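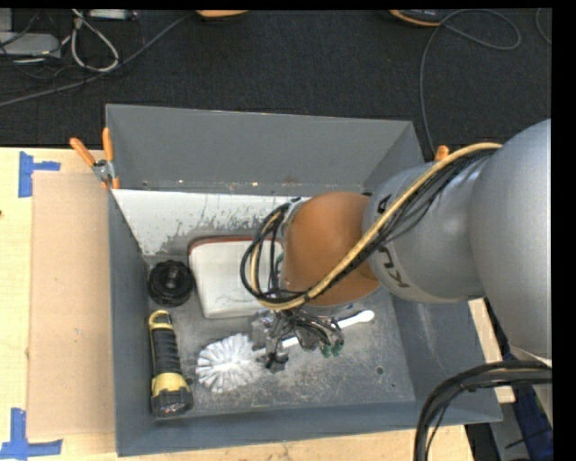

Figure 1. Gray open bin on a wooden tabletop.

Unit 6: Pretrial Detention, Bail, and Transfer to Adult Court

Criminal Procedure II, handout for weeks 9 and 10
Prepared by Annag Crichton

Read before class: casebook chapter 11, sections A through D. The Munro problem at the end of this handout will be discussed in the second session. Bring written notes.

6.1 Terms

Arrest is the taking of a person into custody on suspicion of a crime. A charge is the formal accusation. Detention before trial is custody between arrest and the end of the case in the trial court. A person held before trial has not been convicted by reason of the charge and keeps the presumption of innocence.

Jail and prison are not the same. A jail is usually run by a county or city and holds people awaiting trial and people serving short sentences. A prison is run by a state or by the federal government and holds people serving longer ones. News reports mix the two words freely. Written work in this course should not.

6.2 The first appearance

After an arrest the accused is brought before a judge or magistrate. The time limit varies by state. At this hearing the court states the charges, addresses the right to a lawyer, and in most cases takes up release. When the arrest was made without a warrant, a judge must also find probable cause promptly, either at the same hearing or on papers. County of Riverside v. McLaughlin (1991) treats 48 hours as the general outer limit for that finding.

6.3 Forms of release

Release on recognizance: a promise to return, with no money paid.
Unsecured bond: no money at the start, but a sum is owed if the accused fails to appear.
Cash bond: the full sum is deposited with the court and returned when the case ends, less any fees.
Surety bond: a bail bond company guarantees the sum and charges the accused a fee, which is generally not returned.

Conditions may be added to any of these. Common ones are travel limits, no contact with a witness, and electronic monitoring. Monitoring is a condition of release and should be treated as such in your answers — several papers last term called it a sentence.

If the accused removes a monitor or leaves the area, the court may issue a warrant and revoke release. The flight may also support a new charge, and in many courts it can be offered as evidence on the original one. Its weight is for the jury.

6.4 Detention without bail

Under the federal Bail Reform Act of 1984 a court may order detention after a hearing if no condition will reasonably assure both appearance and the safety of others. The Supreme Court upheld the statute in United States v. Salerno (1987). State law differs. Some state constitutions give a right to bail in all but capital cases; others allow detention on wider grounds.

6.5 Transfer of minors

A person under the age set by state law normally starts in juvenile court. Three routes lead to adult court: waiver by the juvenile judge, direct filing by the prosecutor, and exclusion by statute for listed offenses. Kent v. United States (1966) requires a hearing, access to counsel, and a statement of reasons before a judicial waiver.

Transfer affects the sentencing range, the place of custody, and public access to the file. Roper v. Simmons (2005) bars the death penalty for crimes committed under age 18. Miller v. Alabama (2012) bars mandatory life without parole for the same group.

6.6 The Munro problem

Munro, now 19, is charged in Clutgate County with a robbery committed when he was 16. The juvenile court waived jurisdiction after a hearing but gave no written or oral reasons. Bond was set at $2,000. Munro posted it, left for Vorthorpe in a neighboring state, and was arrested there in June. He has now been held for 191 days.

(a) Is the waiver order open to attack, and on what ground?
(b) May the trial court deny bail now? State what you would need to know about Clutgate law.
(c) Can the trip to Vorthorpe be used at trial?

Limit: two pages. Leave at the Gerkska Hall office by 4 p.m. on the day before the second session.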